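Goltcombe robotics workshop opens its doors to visitors

16/11/2020

More than a hundred people went to see household robots being trained at the Grutemano workshop in Goltcombe, at the firm's first open day since it moved into the town in January.

The firm counted 107 visitors over the day, let in a few at a time by the side entrance. Places were free but had to be booked, and the last were taken well before the doors opened. A further 70 people put their names on a waiting list.

Grutemano teaches robot arms to do small kitchen jobs such as stacking plates, wiping down worktops and loading a dish rack. Most of the teaching is done by people. Staff carry out a task by hand while their movements are recorded, and the recordings are used later to train the software that runs the arms.

Tamer Farah, who runs the training sessions, told visitors that the firm had recorded 1,942 short tasks so far, and that 458 of them involved plates.

"People expect to see the robot doing everything when they walk in," he said. "A lot of our day is somebody at a table moving crockery. It is slow work and you have to do the same thing many times over, with small changes each time."

The plates session was held at a white table on the office floor, with plates in grey, green and blue. The person doing the task wears black gloves with a VR controller fixed to the back of each hand, so that the position of the hands can be followed.

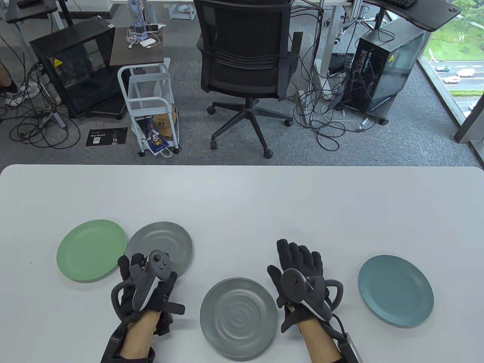

Visitors were asked to stay behind a line of tape during recording and could put questions between takes. Several wanted to know why the plates were not all the same. Mr Farah said a robot that had only ever met one sort of plate would struggle in a real kitchen, where sets get mixed up over the years. The firm buys much of its crockery second-hand and changes it every few weeks.

In the next room, a robot arm known as Scanlon was shown moving plates from a worktop to a rack. It managed most of them but stopped twice when two plates were touching, and a member of staff had to move them apart before it would carry on. The firm said plates that overlap were still one of the harder problems and would be the main subject of the next round of recordings.

Older pupils from the secondary school were given a longer tour in the morning - they were shown how a recording is checked and which ones are thrown away. One asked whether the gloves got uncomfortable. Staff said they did after an hour or so, and that people swap over regularly.

Grutemano shares its building with Skukent, which makes parts for conveyor belts and also opened its shop floor for part of the afternoon.

A second open day is planned for January - bookings will be taken through the firm's website, and those on the waiting list will be offered places first. Children under 12 must come with an adult. There is no parking at the building, but the town centre car park is a short walk away.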